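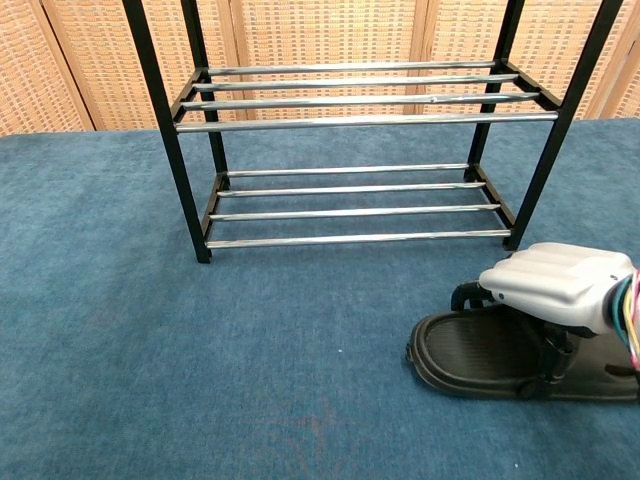 Nirness Freestanding Shoe Rack
Navaratnam Furnishings, Jorndale
Contract and Institutional Range

Overview

The Nirness is a freestanding shoe rack for entrance halls, changing areas, residential corridors and places of worship. It is supplied flat, assembled on site with the key provided, and requires no fixing to the wall in its standard form. Racks may be placed singly, in rows, or back to back along the centre of a room.

The range was introduced to meet enquiries from boarding houses and community halls whose existing shelving had been designed for books or files. Solid shelves collect grit and are awkward to sweep. The Nirness uses open bars throughout, so that loose dirt falls to the floor or tray beneath and air can pass under the soles.

Construction

Posts are of square-section steel tube with a black powder-coated finish. Tier bars are of round steel tube, chromium plated, and are held at each end by a welded side bracket. All open tube ends are closed with plastic caps. Each post ends in a levelling foot that may be turned by hand to take up small differences in the floor.

The bars of each tier are set at a slight slope towards the front. Heels rest against the rear bar, and flat footwear such as sandals and slippers should be placed with the toe pointing forwards. Very small children's shoes may slip between the bars, and the mesh tier insert is recommended for nurseries and infant schools.

Specification

Length: 90 cm
Number of tiers: 2
Post finish: black powder coat
Bar finish: bright chrome
Assembly: hexagonal key, supplied
Wall fixing: optional, see Accessories
Product code: 552

The product code refers to the standard rack without accessories. Customers replacing a rack from the earlier Dokimthorpe range should note that brackets and bars are not interchangeable between the two, although the racks may stand side by side.

Choosing a position

A rack is best placed where people naturally stop before entering the clean part of a building. In most halls this is immediately inside the inner door. Where the lobby is narrow, the rack should stand on the side away from the door hinge so that the door may open fully, and the route to any fire exit must be kept clear at all times. Shoes left on the floor in front of a full rack are a common cause of obstruction, and the number of racks ordered should reflect the busiest hour of the week.

Seating should be provided nearby. A bench set opposite the rack allows users to change their footwear without leaning on the posts, which are not intended to bear a person's weight. In buildings used by older visitors, a bench with arms is preferred.

The rack may be used on carpet, vinyl, timber or tile. On deep carpet the feet will settle during the first weeks of use, and the level should be checked again after that period. On polished timber the felt foot covers listed below should be fitted before the rack is moved into place.

Assembly

Assembly is straightforward for two people. Check the contents against the packing list before beginning.

Lay the two rear posts on a soft surface with the bracket holes facing upwards. Attach the lower brackets first, leaving all bolts finger tight. Fit the upper brackets, then join the front posts. Insert the bars into the brackets, working from the rear to the front. Stand the rack upright on its feet and press down gently on each corner. Tighten the bolts only when the rack stands square, beginning with the lower tier.

Bolts should be checked after one month and at the start of each school term or letting period thereafter. A rack that rocks should be taken out of use until the feet have been adjusted.

Care and cleaning

Wipe the posts and bars with a damp cloth and a mild washing-up liquid, and dry them with a soft cloth. Bleach, scouring powder and wire wool must not be used on either finish. Road salt carried in on winter footwear will mark chrome if it is left in place, and weekly cleaning is advised from November to March.

Wet boots should be drained before they are placed on the upper tier. Where this cannot be managed, boots should be kept to the lower tier with a drip tray beneath it.

Scratches in the powder coat may be treated with the touch-up pen. Chrome that has begun to pit cannot be restored, and the affected bar should be replaced. Single bars may be ordered at any time and can be fitted without taking the whole rack apart.

Accessories

Drip tray, grey, to suit the lower tier
Mesh tier insert
Felt foot covers, set of four
Wall bracket with screws and plugs
Number clips for the front bar
Touch-up pen, black

The wall bracket is required in all rooms used by children under eight. Plugs supplied are for masonry only. Advice should be taken before fixing to plasterboard or to a partition wall.

Prices and ordering

The Nirness is priced at £38 per rack, excluding VAT and delivery. Accessories are charged separately and are listed in the current price schedule, which is revised each April. Schools, registered charities and places of worship may order on account, subject to a completed account form.

Orders should state the product code, the quantity, the delivery address and any limits on access, including steps, low archways and hours during which vehicles cannot be received. Deliveries are made to the ground floor entrance only. The person receiving the goods is asked to examine the cartons before signing and to note any damage on the delivery slip.

Returns and guarantee

Unused racks may be returned in their original cartons within one month of delivery. The cost of carriage on returned goods is met by the customer unless the goods are faulty or were sent in error. Racks that have been assembled cannot be accepted unless a fault is present.

Frames and brackets are guaranteed against faults in manufacture for five years in normal indoor use. The guarantee does not extend to outdoor use, to racks that have been drilled or cut, or to marks caused by unsuitable cleaning products. Claims should be made in writing to the Jorndale office and should include the order number and a short account of the fault.

Related products

Nirness Cloakroom Bench
Nirness Coat Rail, wall mounted
Dokimthorpe Boot Rack (spare parts only)
Dokimthorpe Umbrella Stand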